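2020-10-16
Cell 2, play kitchen fixture. Arm re-seat, gripper service, reference check.

Reason for the work: the last two batches of pick trials from the Renby side showed a drift at the sink station. Grasp height was fine over the cooktop and low over the sink. The same program on the same arm gave a good result on the left and a bad one on the right, so I started with the fixture and left the controller alone.

State on arrival. Arm parked at home, controller up, no faults in the log except the usual fieldbus warning at boot. E-stop tested at the pendant and at the door, both drop the drives. Brake test passed on all joints.

Fixture first. Put a level on the countertop, front to back and side to side. Side to side was off, right side high. Pulled the kitchen away from the wall and found one of the felt pads from April had folded over under the right rear corner. Removed all the pads and replaced them with the thin rubber ones from the Fairclough kit. Level now reads true both ways. Pads should not go back to felt. They creep every time the oven door is opened by the arm, and after enough cycles the whole unit walks.

The cabinet screws on the right panel had also backed out a little. Tightened by hand with the short driver. Do not use the power driver on these. The holes are in soft material and one near the back is already stripped. I put a sliver of wood and glue in that one and it holds for now.

Re-seated the locating blocks on the floor and pushed the fixture against them until it stopped. Block screws torqued to 5 Nm. Marked the block positions with new tape, the old tape had lifted.

Arm base next. Four bolts, checked in a cross pattern at 25 Nm. Three did not move. The fourth, rear left, took a small part of a turn. Paint-marked all of them so the next check is a visual one.

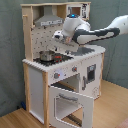

Gripper. Took the fingers off and cleaned the slides with a dry brush, then a lint-free wipe. A fair amount of gray dust in the left slide, probably wear from the finger inserts. New Gustum inserts fitted, both sides, from the open bag in drawer 3. Greased the slides lightly. Re-zeroed the stroke with the fingers fully closed and then ran 200 open/close cycles in the air. No missed position, and motor current stayed flat from start to end. Before cleaning it was climbing toward the end of a run.

The force setting had been changed by somebody to a higher value than the sheet gives. Put it back. If a trial needs more force, write it in the trial file and leave the cell default where it is. The knobs on the oven are only pressed onto their shafts and will pull off if gripped hard.

Tool center point. Redid the four-point routine against the Trastent pin after changing the inserts. The new inserts are slightly thicker than the worn ones and that accounts for part of the offset, though only a small part. The tilt of the counter was the main item. Saved the new tool data under the old name and kept the old file with a suffix.

Reference points re-taught, in this order:
Cooktop left
Cooktop right
Sink center
Oven door, top edge
Fridge handle, upper

Approach height above the sink left as it was. The oven door has to be fully open before the lower path is run. If it is half open the forearm clears it but the cable loop does not. I have moved the first cable tie on the forearm back one position to give the loop less hang – worth a look after a few days to see that it isn't pulling tight at the wrist.

Verification. Ran the slow path at low speed with a hand on the stop, then at program speed. Sink station now lands at the taught height and repeats. Cooktop unchanged from before. Oven door closes but needs a second push at the end, same as always. The hinge is stiff on one side. I did not touch it.

Then left the pick cycle going for 600 cycles with the checker on. Two retries, both at the cooktop and both recovered without a stop. No retries at the sink. Fixture checked again for level afterward and it had not moved off the blocks.

Open items:
Stripped screw, right panel. The glue repair will not last. Needs a threaded insert or a new hole.
Oven hinge. Try dry lube before ordering a part.
Fieldbus warning at boot. Harmless so far, but it hides other things in the log.
Gustum inserts – one pair left after this. Order more.
Add the level check to the start-of-batch sheet, ahead of the tool check. The current sheet has no fixture step on it at all.

Cell released for trials. Renby batches taken on the tilted counter should be flagged in the index, sink station only.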